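Moncombe Forums > Simulation > Manipulation
Thread: Gripper drops to table height after reset, no collision reported

tobias_alc
Posted 14:10

Bedroom scene, Franka on the pedestal next to the dresser, task is picking the hand mirror. Seed 386 runs clean for the first episodes. After a reset the planner sometimes returns a path that takes the open fingers straight through the mirror and into the dresser top. The log reports success and zero contacts. On real hardware that would be a bent finger at minimum.

Controller is the stock Castow one, 100 Hz. I have not touched the joint limits. Both renders are from seed 386. 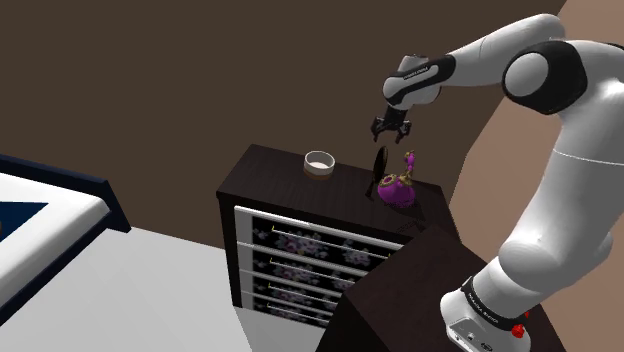
Seed 386, room view, fingers open over the dresser.

What I have ruled out so far:
- Wrong gripper mesh. Reloaded it, same result.
- Step size. Halved it, same result.
- The bowl. Removed it from the scene file, same result.

m_sperling
Posted 14:32

Zero contacts with visible penetration usually means the planner and the physics hold different copies of the scene. Dump the planner's object poses after the reset and compare them with the simulator's.

urban_s
Posted 14:51

I would look at the mirror first. Thin oval head on a slim handle. If the convex decomposition failed on import you get an empty collision shape and no warning. Yazzie's importer did this to me on a hairbrush and a desk lamp.

m_sperling
Posted 14:58

An empty mirror shape doesn't explain going into the dresser top. That's a box.

urban_s
Posted 15:03

It's a box if he left it as a box. The drawers are separate links in most of these assets, and people strip collision from the parent to stop the drawers from jamming.

tobias_alc
Posted 15:40

Dresser top has collision. I dropped a test cube on it and it stayed put. Mirror has 32 hulls, so not empty either.

Closer view, same seed:

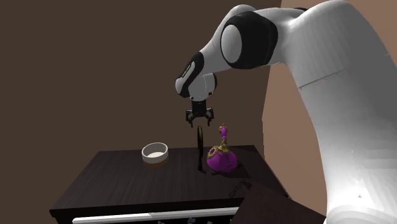 The clearance is what bothers me. Mirror and purple piece stand next to each other, so any grasp on the mirror head has one finger coming down on that side. I padded the purple object and the failure rate did not change. If the planner knew it was there, padding should have made it refuse some grasps.

Pose dump for Marlene: simulator z for the dresser is correct. Planner z after reset is zero. Before the reset they match.

m_sperling
Posted 15:52

Then the planner is working from a dresser sunk into the floor. Your reset handler fires before the scene publishes, so it caches default poses. Move the update call to after the first physics step.

myrtle_i
Posted 16:20

Agree with the cause, disagree with the fix. Moving the call hides it until someone changes the step order again. The planner should reject any world snapshot older than the last reset. We had the same fault in Sander, and it got as far as a real arm before anyone compared timestamps. E-stop caught it. The table has a groove in it.

urban_s
Posted 16:34

A hard reject will stall batch runs. 831 episodes overnight and you come back to a hung process.

myrtle_i
Posted 16:41

Use a timeout and mark the episode failed. A hung process is cheaper than a log full of false successes.

tobias_alc
Posted 18:05

Did both. Call moved, timestamp check added, stale snapshots count as failures. Reran seed 386 and the z values match after every reset. No penetration so far.

Still open: why the success check passed at all. It only tests finger position against the planned grasp, never contact. Opening a separate thread for that.

s_adeyemi (moderator)
Posted 18:22

Marked as answered. Tobias, please attach the pose dump to the first post and link the new thread when it's up.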